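Reading Old Books as a Reader
Handout 4: Rereading, backlists and the novel you meant to get round to

Tutor: Eduardo Carvalho
Handout prepared with Catarina Salgado
Revised 2023-03-31

Where we are

Last time we got as far as the lending libraries and the three-volume novel, and we ran out of minutes just as it was getting good. So a quick recap before the new material. A Victorian reader of modest means mostly didn't buy new fiction. A three-volume novel at full price cost a guinea and a half, far beyond most households, so people borrowed it one volume at a time, or waited for a cheap reprint, or read it in parts as it came out. Keep that picture of waiting in your heads, please. It matters a great deal for what follows, as waiting changes how you read!

Today's subject is rereading. I think it is the most enjoyable thing on the whole course and I will try not to go on about it for the full two hours (Catarina has promised to wave at me).

1. What we mean by rereading

We need to separate a few things that get lumped together.

Going back to a whole book, first page to last, after a gap. This is what most people mean.

Dipping, where you open a book you know well at a favourite chapter. Plenty of readers have dipped into Pride and Prejudice for decades and couldn't tell you when they last read the Gardiners' Christmas visit.

Returning by another door: the audiobook, a new translation, a version read aloud to a child. The words may be the same or nearly so, but the pace is somebody else's, and pace does odd things to a story.

Rereading within a reading. You get to the end of chapter nine, realise you missed something, and turn back. Detective fiction depends on it, and so does Emma.

For the seminar paper you may write on any of these, but say early on which one you mean. Last year's papers wandered between the first and the third without noticing, and it made them hard to follow.

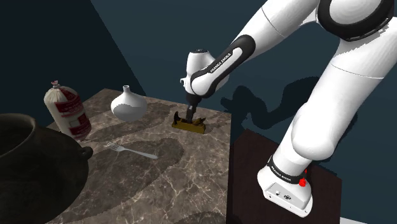
The within-a-reading kind is the one students tend to leave out, so let me make a case for it. Take Emma. On a first reading we are shut up inside Emma's certainty, and Austen plays perfectly fair with us: the hints about Frank Churchill and Jane Fairfax are all there, the pianoforte, the slip about Mr Perry's carriage, the alphabet game. We see them as Emma sees them. On a second reading the book is nearly a different comedy, with a second love story running along underneath in plain sight. I have read it more times than I can remember and I still find a line of Miss Bates's that I had slid past, because everybody slides past Miss Bates – and there she is, telling us everything.

Please read the alphabet game chapter twice before next week, with a gap of at least a night between. Write down what you noticed the second time. A few lines will do.

2. The reading diaries

Many of you asked how we can know anything about how ordinary people reread. Diaries and letters help, marginal notes help, and so do borrowing records where they survive.

For this course we use the Zernik notebooks, kept by a schoolteacher who recorded her reading for most of her adult life. There are 13 notebooks. She lists 1,188 readings in all, and 243 of them are marked with a small r, which she explains inside the first cover as "read before". One reading in five, near enough, by someone with a job, a long walk home and poor light in the evenings. I find that wonderful.

Things to look for when you use the scans:

She hardly ever rereads in the year of first reading. Her gaps are long.

December is her month for Dickens, though she does not always choose the Christmas books. Twice it is Bleak House.

Her comments on rereadings are longer than her comments on first readings. On a first reading she often writes only "good" or "did not care for the uncle". (We have not identified the uncle. Suggestions very welcome.)

She changes her mind, and says so. Middlemarch gets "slow, and I am tired of Dorothea" and then, many years on, "I was wrong about all of it, and about Dorothea most". If you want one quotation for your paper, you could do a lot worse.

A word of caution. A notebook tells you what its keeper chose to put down. She may have dipped all the time and never thought it worth an entry. Don't build a theory of the whole reading public on one careful woman, however much we like her.

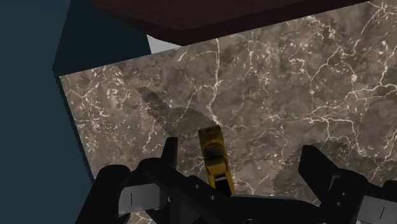

Does a reread book count towards the course reading log?

Every complete reading counts once, so a book you finish twice during the term goes down as two entries, each with its own date and its own comment.

3. The backlist

Now from readers to publishers. A publisher's frontlist is the new books of the season; the backlist is everything older that it still keeps in print. The frontlist gets the reviews and the shop windows. The backlist sits there and sells a few copies at a time, and for many houses it pays the rent.

Our case study is Orken, a small press that began by reprinting novels that had dropped out of print. Its usual print run is some 3,000 copies, which sounds tiny until you remember that most of these books had been selling none at all. Read the short history in your course pack and pay attention to how a title gets chosen. It is surprisingly personal. An editor remembers a book from a grandmother's shelf, or finds one in a box outside a second-hand shop, and then spends months tracking down whoever holds the rights.

Set it beside Zolta, also in the pack, which publishes only new fiction and lets titles go out of print quickly. I don't want you to cast one as the hero. Every book on the Orken list was new once, and somebody had to take a chance on it. Think instead about these points:

How long does each house give a book to find its readers?

What does an introduction do to an old novel? Orken always commissions one. Some give away the ending on the second page (I have strong feelings on this and will share them).

Which kinds of book get rescued? Look at the list as a whole. There is a great deal of domestic comedy and very little adventure, and I'd love to hear your ideas as to why.

4. Why a second reading feels different

Three explanations turn up again and again in the essays on the reading list.

The first is about knowledge. You know the ending, so your attention is free to go elsewhere: to sentences, to minor people, to how the trick is done.

The second is about the reader's age. Great Expectations at fifteen is a book about Pip being treated unfairly. At forty it is a book about Joe, and it can be quite hard to get through the London visit without putting it down for a minute.

The third, and the one argued most strongly in the Song lectures (extracts in the pack, pages marked), is that the first reading never goes away. You read the new page with the old reading still present, along with the room you read it in and whoever gave you the book. The lectures call this "reading in company with yourself". It's a lovely phrase, though I think it is pushed too far in the last extract, where it begins to sound as if nobody could ever be disappointed. People are disappointed by rereading all the time! Bring an example of your own if you have one. Childhood favourites are a rich seam.

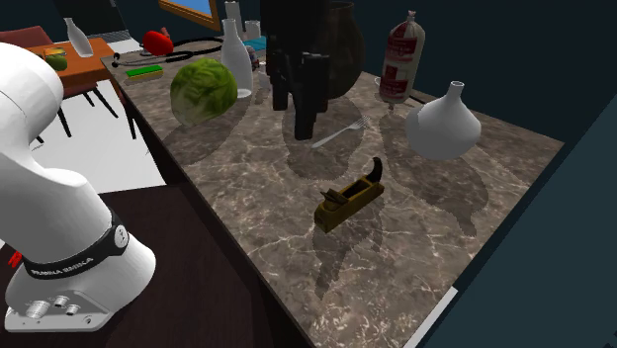 5. For next week

Read: the Song extracts, the Orken history, and Persuasion, all of it. If you have read Persuasion before, so much the better.

Do: the alphabet game exercise from section 1.

Choose: one book you last read at least five years ago. You'll be rereading it over the coming fortnight, so pick something you can bear to finish and can get hold of cheaply. Before you open it, write a page on what you remember. Don't look anything up. Wrong names and muddled plots are exactly what we are after, so leave them in.

Bring: that page, on paper, with the title at the top.

Catarina is running a drop-in for anyone struggling with the handwriting in the notebook scans. The early volumes are clear enough, but the later ones are a real squeeze and she has become very quick at them. Questions about the seminar paper should come to me, preferably before you have written it.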